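Kavside gripper comparison

The Kavside gripper comparison is a series of trials of hand-held grippers, carried out by the Fladwood laboratory to find out which jaw shapes and which tracking methods are suitable for recording household tasks. The recordings are used for teaching robot arms. The series is named after Kavside, the suburb where the laboratory has its rooms. It is often mentioned together with the Illgate arm tests, which use the same task list but are a separate project.

Background

Before the series began, the laboratory recorded all its tasks by teleoperation. An operator moved a small leader arm, and a larger arm copied the movement at the table. The method gave exact joint data, but it was slow. Operators needed long training, and tasks with two hands, such as folding a napkin or opening a jar, were often given up in the middle.

Tyyne Kuusisto, who had worked with the leader arms, proposed in an internal note that the operator should hold the gripper directly. The hand then does the work in its natural speed, and the arm is only needed later, when the learned movement is played back. The proposal was accepted with the condition that hand-held recordings should be compared with teleoperated ones on the same tasks. This first comparison used 15 tasks and is usually called the short round.

Grippers

Three types of gripper were included in the main round.

The Saarinen type has two parallel jaws moved by a trigger. The jaws stay parallel over the whole opening, so the width of a held object can be read from the trigger position. It weighs 400 grams without the marker cube.

The soft-finger type has two bending fingers of molded rubber. It holds fruit and cups well, but thin objects slip between the fingertips. The opening width can't be read from the trigger in a reliable way, and for this reason it was later fitted with a separate sensor in one finger.

The hook type was built in the laboratory from parts of older tools. It has one fixed and one moving jaw. Operators liked it for drawers and handles. It was removed from the series after the moving jaw had to be replaced several times.

All three types can be used in pairs, one in each hand. The left and right gripper of a pair are mechanically the same and are told apart only by their markers.

Tracking

The position of a gripper is found with a cube mounted on top of it. The faces of the cube carry black-and-white fiducial patterns, and a camera which sees one face clearly can calculate where the jaws are. Two or more visible faces give a better result, mainly for rotation. When the operator turns the wrist far to the side, the cube can be hidden by the arm, and the recording has a gap.

Chih-ming Au compared the cube with two other solutions: a flat marker plate, and tracking without markers from the shape of the gripper alone. The flat plate was lighter but was lost from view much more often. Tracking without markers worked for slow movements in even light, and failed when both grippers were close together. The cube was kept, although operators complained that it hits shelves and cupboard doors when they work in narrow places.

The light in the room was also found to be important. Recordings made in October, with low sun through the windows, had more gaps than those made under the ceiling lamps only. Most later sessions were started after 4 p.m. with the blinds closed.

Procedure

A session consists of one operator, one pair of grippers and one table. The operator stands at the table and first lets the jaws rest near the middle of the surface, so that the height of the table is recorded. After this the objects are used in a fixed order. Each task is repeated until the planned number of good recordings is reached, and a recording with a long gap is thrown away. Two operators may work in the same room if their tables are far enough apart that the cameras do not mix up the cubes.

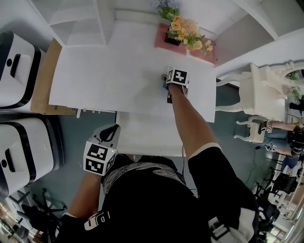
Operator at a white table with a pair of hand-held grippers. A marker cube is mounted on each gripper.

The tables are furnished as in a home - with placemats, flowers, dishes or other small things - and the arrangement is changed between sessions. In the short round the tables were bare. Kuusisto later criticized this, as a movement learned at a bare table was often wrong by several centimeters when the same table was laid for a meal.

Results

The main round produced nearly 2000 accepted recordings. The Saarinen type had the lowest share of rejected recordings, and the difference was greatest in tasks with flat or thin objects. The soft-finger type was equal or better for round objects. For two-handed tasks, operators reached the planned number in much shorter time than with the leader arms, also with the gaps counted.

Playback on the arm gave a less clear picture. Of 272 playback trials, most failures came from differences in reach: a person leans over the table and can take an object from above, while the arm has its base at the edge and must come in from the side. Au suggested that operators should be asked to keep the elbow low. The laboratory tried this for a short time and stopped, as the movements became stiff.

Later use

The Saarinen type with marker cube became the standard gripper of the laboratory. The Illgate arm tests took over the cube design with smaller patterns, and the two groups share their calibration files. A version with a camera in the handle has been built as a prototype, but no comparison with the cube has been published.

See also

Fiducial marker
Illgate arm tests
Parallel jaw gripper
Teleoperation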